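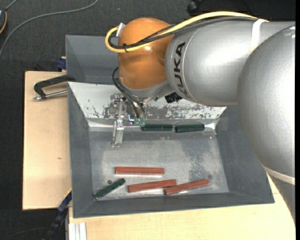 The picking cell moved the work, and the job sheets should say so

At the Gultora plant, bin picking on the Bomis line was a hand job until April. A KUKA arm now takes the bars. Output per shift is around 839 parts, and management reports that figure alone.

The operators' day has changed more than the count. They clear faults, adjust the gripper and decide when a bin goes back. Last month the cell logged 161 stops, all cleared by people still graded as pickers. Training was 3 hours.

Fault clearing is technical work. It should be graded, paid and scheduled as such before Raria gets the second cell.

Comments (2)

tsai_line2: Same at our site. 11 pages of manual, no pay change.

benchfitter: My shoulder is better. The grade is still wrong.

We use cookies to improve this site. Accept | Settings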